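Desk & Drawer Forums > Small Storage > Pens, Clips and Other Losses

Thread: One-drawer boxes for the desktop. Worth it, or a nicer kind of junk pile?

lintcatcher
I have a work table at home, white top, nothing under it. No drawers. I bought it for the clean look and have spent two years ruining the clean look with pens, erasers, binder clips, and whatever falls out of my pockets.

The plan is one of those small boxes with a single pull-out drawer that sits on top of the table. One box, one drawer, everything loose goes in, lid of civilization closes. Before I spend money I'd like to hear from people who own one. Does it stay tidy or does it become the place where tape goes to die?

Budget is modest. Pens are the main offender.

mrs_grommet
It becomes the place where tape goes to die. Mine is a Prutness, the squat one. I opened it on Sunday for a paper clip and found a key to a house I moved out of.

Still recommend it.

halfinchply
Skip the box. Put a cup on the desk. Pens go in the cup. The cup costs nothing because you already own too many cups. I've been saying this on here for 4000 posts and I will be saying it at 8000.

lintcatcher
I have a cup. The cup is full of pens that don't work. The working pens live on the table next to the cup, I think out of snobbery.

halfinchply
Then you have a pen problem and you're trying to solve it with furniture.

tallboy_tess
Don't let him bully you, he does this to everyone. Drawer boxes are fine if you follow one rule, and the rule is about what you keep OUT. Long things stay out. Pens are long things. A small drawer is for erasers, clips, sticky notes, memory cards, the short and the stubby. Put a pen in diagonally and you've used up the drawer on one pen, and then the next one goes in across it, and now you're playing pick-up sticks every time you need to sign something.

I've had a Brurkier for years, two of them, and they're the only part of my desk I'd let a guest see.

lintcatcher
So the thing I want to buy for my pens is good for everything but pens. Wonderful.

tallboy_tess
Measure the inside of the drawer, not the outside of the box. The listings give you the outside because it's bigger.

oldcarbon
Coming at this from the other side. I have owned my drawer box since before half of you could hold a pen, and I keep pens in it, and it's fine. The trick is to own fewer pens. I have a blue one and a yellow one. The blue one is for writing and the yellow one is for when I can't find the blue one.

Color of the drawer matters more than people admit, too. Everybody buys black on black because it looks serious, and then they can't see whether the drawer is shut. Get a black box with a loud drawer. Hot pink, if they make it. You will notice from across the room that you left it hanging open, and you will be ashamed, and you will go and close it. That's the whole system.

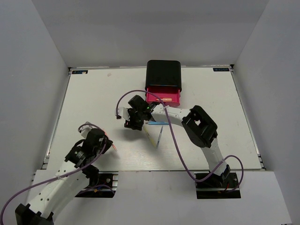
The other thing with a loud drawer is that small stuff shows up against it. I used to have a gray one and lost a gray eraser in it for most of a winter. Anything orange or yellow you can spot right away, especially if it has rolled up to the front, which in my experience is where everything ends up once you've yanked the drawer a few times. As for where the box goes, push it to the back of the table, near the middle, so the drawer has room to come out toward you and your elbows have room in front. People shove it in a corner and then wonder why they never use it.

mrs_grommet
I shoved mine in a corner and have never used it, so that checks out.

halfinchply
"The trick is to own fewer pens" is my position with extra steps. I'd like that noted.

oldcarbon
Noted. You still have a cup.

sidetable48
Disagree on back and center. That spot is prime real estate if you have a monitor or a lamp. I keep mine on the left, rotated so the drawer faces me at an angle. Looks odd but I can get to it with my off hand while I'm writing.

Also, white tabletop people: stick felt on the bottom of the box before you put it down. I dragged a Vashisht unit across mine exactly one time and I've been rubbing at the mark with a melamine sponge ever since. The mark is still there. The shine around it isn't.

lintcatcher
I already have a scuff. Far left. I put a plant on it.

sidetable48
Respect.

tallboy_tess
Rotating the box is unhinged, sorry. The moment the drawer isn't square to the table edge my eye goes to it and stays there. I'd get nothing done.

sidetable48
You could get things done at an angle.

beigewater
Question for the loud drawer faction. Doesn't it bother you on a plain white table? I went through a bright phase and ended up with a teal stapler, a red tape dispenser and a lime ruler, and the whole desk looked like the waiting area at a dentist's. I've since gone all white and gray and I sleep better. I also can't find anything, I grant you that.

oldcarbon
One loud thing. ONE. The rest stays black or white. You had three loud things, and they were fighting.

mrs_grommet
Four if you count the dentist.

lintcatcher
OK, I've been looking. Prices with shipping: the Prutness is 17, the Brurkier is 26, and the Pitenar is 48, which seems like a lot for a box with one drawer in it. Is there a reason or is it just photographed better?

tallboy_tess
The Pitenar has a stop, so the drawer can't come all the way out in your hand. On the Prutness there's nothing, and if you pull it like you mean it you'll be picking up clips until dinner. Brurkier has a little bump that does the job most days. Get the Brurkier.

halfinchply
Get a cup.

mrs_grommet
The Prutness has no stop, can confirm. On the bright side, that's the only time mine ever gets emptied.

sidetable48
I'd go cheap and cut a strip of foam for the back edge of the drawer. Slows it down, keeps it from rattling. But fine, Brurkier if you don't want a project. And rounded edges whichever one you buy. You will catch your wrist on a square corner reaching for your coffee.

lintcatcher
Ordered the Brurkier, black with the pink drawer. Took the plunge on the color. Pens are staying out on the table for now until I work out a policy.

oldcarbon
Lay two in front of the box where you can reach them and put the rest in a closet. There's your policy.

lintcatcher
Update. It came. Box is at the back, in the middle, drawer facing me. I put in one eraser and then stood there admiring it for longer than I'd like to say. Two days later it holds the eraser, a hair tie, nine pushpins, a button off a coat I don't own, and a soy sauce packet.

mrs_grommet
Welcome. Check behind the soy sauce for a key.

beigewater
Is the drawer shut right now?

lintcatcher
It's open a little.

oldcarbon
And do you feel ashamed?

lintcatcher
I can see it from the kitchen, so yes. Going to close it. Also, does anyone know how to get a melamine sponge mark off a white top? Asking because I moved the plant.

sidetable48
Start a new thread. I'll be subscribing.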